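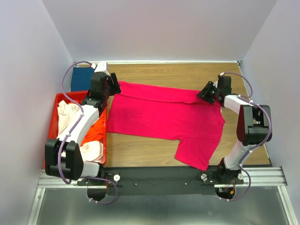
# Turkside and the lost Enora tapes

Serpil Öztürkmen has a cold and apologises for it twice before we start. She is on the phone from her kitchen at nine in the evening, after work, which is when most of the business of Turkside gets done. The label has put out 15 records so far, nearly all of them reissues of doom and death metal demos from the first half of the nineties. The next one is the Enora album, recorded in 1994 and never released.

I had heard of Enora only as a name in a thanks list. So had she, for a long time.

"They were on the sleeves of other people's demos," she says. "You'd see 'hails to Enora' and then nothing. No tape, no address. I assumed they were one of those bands that had a logo and never wrote a song. There were a lot of those."

What changed her mind was a rehearsal cassette in a box she bought from a former tape trader. Most of it was dubbed copies of albums she already had. The Enora cassette had four songs on it, with the last one running out when the tape did.

"The first thing you hear is somebody coughing, then a bass note, and then it takes nearly a minute for the drums to come in. I thought the tape was faulty. Then it all arrived at once and I sat down on the floor."

## Slow for the time

Enora were a four-piece who played slower than almost anyone around them. Serpil puts this down to the drummer, who had learned in a wedding band and didn't like fast tempos. The guitars are tuned very low and there's an organ on three of the songs, played by the singer's cousin, who didn't want to be credited and still doesn't.

"People will say it sounds like the English doom bands, and yes, they'd heard those records, everyone had. But the tunes are different. There's a scale in the second song that my grandfather would have recognised. They weren't trying to be clever about it. It was in their ears already."

I ask whether that is the selling point. She is quiet for a bit.

"I don't want it to be. When a band comes from somewhere people don't expect, the reviews are all about the place. I'd like somebody to write about the snare sound. It's a horrible snare sound, I love it."

The album was recorded over two weekends at Gill, a studio that mostly made radio adverts. The engineer had never worked with a distorted guitar and spent the first morning trying to get rid of the noise. The band were too shy to tell him it was meant to be there. According to the bass player, the opening track was recorded before this was sorted out, and it is noticeably cleaner than the rest.

"I was asked if we'd fix that," Serpil says. "Fix it how? That's the record. Track one is polite and track two isn't."

## The Esano deal

The album was meant to come out on Esano, a small label that had done well with a couple of thrash compilations. A contract was signed. The band were shown a cover, which they hated, and were told the tapes would go to the pressing plant in December. Then the letters stopped.

Serpil has heard three versions of what happened next and doesn't think any of them is complete. The owner moved abroad, or ran out of money, or fell out with the plant over an older bill. The band split up the next summer. Two of them went to university and the guitarist joined a covers act which, she says, is still going and is quite good.

"They weren't bitter when I spoke to them. I was more bitter than they were. The singer said, 'We were nineteen, we thought we'd make another one.' He hadn't told his children he'd been in a band."

The master tapes were with the bass player's mother, in a cupboard, inside a biscuit tin. There were 2 reels. The label on one had come off and was stuck to the other, so for a while everyone believed they had side A twice.

## Getting it on to vinyl

The transfer took longer than planned. The reels had to be baked before they could be played, and the first machine they tried ran slightly fast, which made the band sound, in Serpil's words, "almost cheerful". They went back and did it again. Nothing has been remixed, as the multitrack tapes were wiped by the studio and used for something else. The mastering has been kept light, with a bit of hum taken out between songs and the organ left as quiet as it always was.

She's pressing 288 copies on black vinyl. I say that's an odd number.

"It's what fits. I can store that many boxes in the flat and still open the wardrobe. I did 500 of something once – never again. I was walking sideways for a year."

There'll be a cassette version as well, and a download for anyone who misses both. The pre-order list had 1,517 names on it when we spoke, though she doesn't take that very seriously. Signing up is free, and she thinks a fair number of those people clicked a link on a forum and forgot. Even so, a second pressing is likely if the first goes quickly.

The band get half of whatever is left after costs. She sends them the accounts as a spreadsheet, and the drummer is the only one who reads it. He found a mistake in the postage column last month.

## No reunion

The obvious question is whether Enora will play. She has been asked by one festival already and passed the message on.

"The guitarist said yes before I'd finished the sentence. The singer said no. The organ player, obviously, was never in the band, so he has no opinion." She laughs, which sets off the cough. "I wouldn't push it. He can't do that voice any more and he doesn't want to stand there doing a smaller one. I respect that."

As for the label, she has another demo waiting, from a band she won't name until the paperwork is signed. It's faster and much worse recorded. She's also still looking for the rest of that fourth rehearsal song, the one the cassette cuts off. It isn't on the album, and the band can't agree on how it ended. The bass player thinks it just faded into feedback. The drummer says there was another whole section, in a different time, and that he was the only one who ever played it right.

"If anyone has a longer copy, they should write to me," she says. "I'll pay the postage. I'll send them whatever they want from the catalogue. I only need to hear the last two minutes."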